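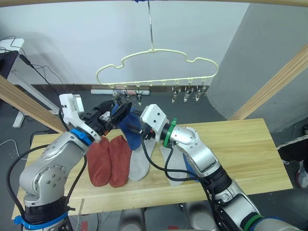 trelline-hang

Planning and control code for two-arm sock hanging. Given a head camera view of a table and a clip hanger, trelline-hang picks a sock, moves it into a two-handed grasp, and brings its edge up to a free clip. It runs on top of the Trelline arm driver and needs version 6 of that driver or later.

Maintainer: Usa Mahawong
Last updated: 2026-07-23

What is in the repo

perception/ finds items on the table and clips on the hanger
planner/ chooses the next item, the grasp points and the target clip
control/ dual-arm trajectories, gripper commands, stop conditions
tools/ calibration, log replay, label viewer
configs/ one file per station

Setup

Install the Trelline driver first, then run the install script in tools/. The script builds the planner and downloads the perception weights. Copy configs/station_default to a new file and fill in the arm addresses and the camera serial number. Do not edit the default file, because the tests read it.

Arm colors

Both arms report the same model name, so the code tells them apart by color. Blue rings mean left, green rings mean right. The names in the config, the logs and the label viewer all follow this. If you swap an arm, move the rings too. Starting with the two addresses reversed will mirror every motion, and the startup check only catches this if the arms are parked in their home poses.

Calibration

Run tools/calibrate_head with the table clear. It takes both arms through a set of poses and solves for the camera position. Then run tools/calibrate_hanger, which asks you to touch the left gripper to each end clip. The hanger swings on its wire, so wait for it to stop before confirming a point. Redo the hanger step any time it has been taken down.

How a cycle runs

1. Perception returns a list of items with class, outline and a confidence score.
2. The planner drops everything that is not a sock. Insoles have their own class and are left where they are.
3. The left arm grasps the sock at the highest-scoring edge point and lifts it just clear of the table.
4. The right arm comes in low from the other side for the second grasp. Wrist pitch is limited here so the gripper cables stay behind the fingers.
5. Both arms raise the sock to the target clip.
6. Perception checks the clip again before the grippers open.

Any step can return RETRY, PUT_BACK or STOP. After two RETRY results on the same item the planner switches to PUT_BACK.

Perception model

The detector was trained on 665 labeled frames from two stations, with 57 more held out for testing. Classes are sock, insole, clip_open, clip_closed and gripper. Frames were labeled in Mudaliar, our in-house label tool, and exported as polygons. The export format is described in tools/labels_readme.

Replay

tools/replay steps through a log and draws the planned grasp points over the camera view. Use it before filing a bug. Logs are saved to the folder set in the station config and are never deleted automatically, so check disk space on long runs.

Known problems

- Two socks that overlap and have the same color are often returned as one item. The grasp usually still works, but the second sock may come up with the first.
- Insoles partly under a sock can shift during the lift. Perception reruns afterward, so this costs time only.
- Dark socks behind black gripper fingers lose part of their outline. See issue 312.
- Cables lying on the table can split an item in two. The merge step added in May fixes most cases on the right side and has not been tuned for the left.
- Clip state is unreliable while the hanger is moving.

Not supported

Putting socks in pairs, taking socks down from the hanger, and any hanger other than the six-clip one. The Zusto gripper config is in the repo but has not been run since the control rewrite.

License

Code is under the Brurnudetti internal license. Ask Usa before sharing weights or logs outside the team.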